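My first week with the Keltinano hand gripper

I bought the Keltinano in January, after Radu Crăciun wrote to me that the Grecu model is too heavy for long sessions. You hold it like a tool, and the fingers close when you press. I wanted to try it at home with soft things. 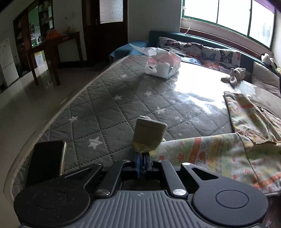
The handle is comfortable, also for my small hands. The manual is 94 pages and I have read maybe half. Setup with the Ikov software took me 2 evenings.

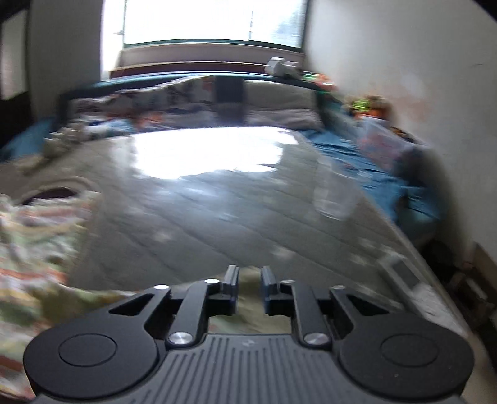 My one complaint is the firmware. Version 2404 lost the connection 3 times, and the support in Clumport answered slowly, but politely.

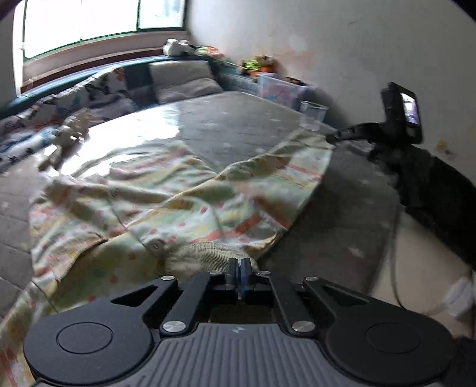 For thin fabric I learned to come from the side and to press gently. I will keep it, and next I want to compare it with the Grecu.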